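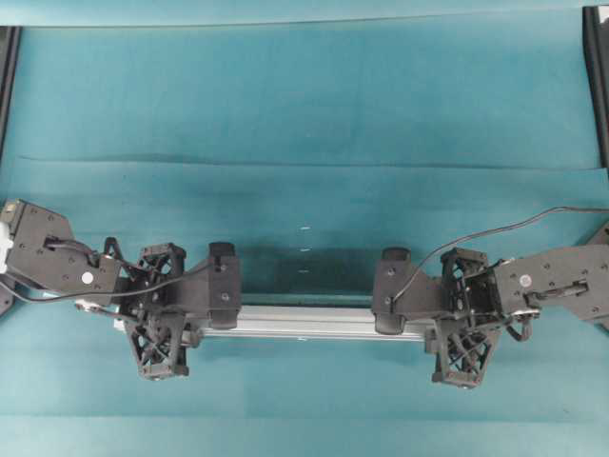
How Comments Work on a Website

By Ursina Hauser
4 December 2023

When you read a story or watch a video online, you will often find a box underneath it where people can write what they think. The words they leave there are called comments. Many websites have them, including news pages, school pages and pages for hobby clubs. This article explains what happens to a comment after you press the "send" button.

Where does a comment go?

A website is kept on a computer called a server. A server stays switched on day and night so that people can visit the site at any time. When you send a comment, your words travel over the internet to the server. The server saves them in a large, orderly list called a database. Beside your words it also saves the name you typed, the date and the page you were reading.

The next time anyone opens that page, the server looks in the database, finds every comment that belongs there and adds them below the story. A comment can be read by people in another town or another country a few seconds after it was written.

Who checks the comments?

Some websites show every comment right away. Others hold each comment back until a person has read it. That person is called a moderator. A moderator checks that a comment follows the rules of the site and removes it if it does not.

The Prilldale children's news page works in this way. In June its readers sent in 3107 comments, and each one was read by one of 2 moderators before it appeared. Ruben Smits, one of the moderators, says that most of the comments he removes are not rude at all. "Usually a child has written a phone number or the name of a school," he explains. "We take those out and ask the child to write again."

Computers can help as well. A program called a filter looks through the comments for certain words, or for the same message sent again and again. Messages of that second kind are known as spam. Filters work quickly, but they make mistakes. They may stop a friendly comment or let an unkind one pass – so a person still needs to look.

What is a reply?

A reply is a comment on someone else's comment. It is often shown a little further to the right, so that readers can see which comment it answers. A comment together with its replies is called a thread. Long threads can be hard to follow, and some sites close them after 30 days.

What should I know before I write?

Ask a parent, guardian or teacher whether you may use the comment box. Many sites have an age limit, and you should not give a false age to get around it.

Use a made-up name. Do not write your address, your phone number, the name of your school or the places where you spend your time.

Read your comment once more before you send it. You may disagree with a person, but do so politely. Even if you delete a comment later, someone may already have copied it.

If you see a comment that is unkind or that worries you, do not answer it. Look for a button marked "report" or a small flag, and tell an adult you trust.

Words to remember

Database: an orderly store of information on a computer.
Filter: a program that looks for words or messages that may break the rules.
Moderator: a person who checks comments.
Server: a computer that keeps a website and sends it to visitors.
Spam: unwanted messages, often sent many times.
Thread: a comment and all of its replies.

© 2023 Ginau Learning Pages | Contact | Back to top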